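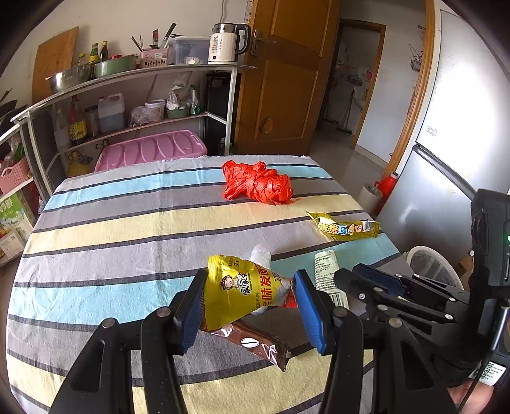
## 3.2 What gets left on the table

I went into this part of the study thinking the kitchen shelves would be the interesting bit, and then I spent most of October looking at snack wrappers. People eat at the same table where they sort their shopping, and the little packets pile up on the cloth faster than anything else in the room. In the Ukwood homes we logged 1303 small items, and I'd say the candy wrappers gave us the most trouble (they hide under everything!).

Filipa Neves and I ended up sorting table litter by how closed it looked. A bag with a twisted neck, like the yellow one in Figure 4(a), went down as "closed" whether or not there was food in it. A flat candy wrapper was "open." The knotted red plastic bag farther back on the striped cloth got its own code – "bundle" – and I still go back and forth on that one, as people use a knotted bag for trash and for keeping things about equally often. 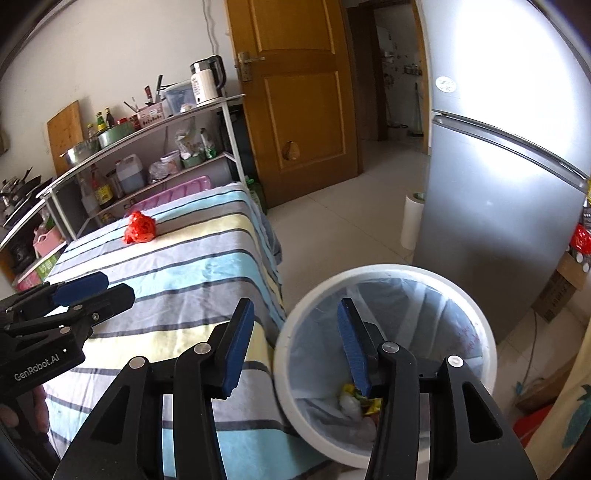

**Figure 4.** Tabletop and bin in one home. (a) Snack packaging on the striped cloth. (b) The lined bin, with a small pile of trash at the bottom and the red bag on the striped sheet behind.

The bin itself we coded separately, using the Montoya sheet with 18 lines cut down to what we could fill in without digging. We noted whether there was a liner and which wrappers we could see from the top, and that was it. I wanted to weigh the bags too, but Filipa talked me out of it – 200 bags is a lot of bags. Section 3.3 moves on to the shelves.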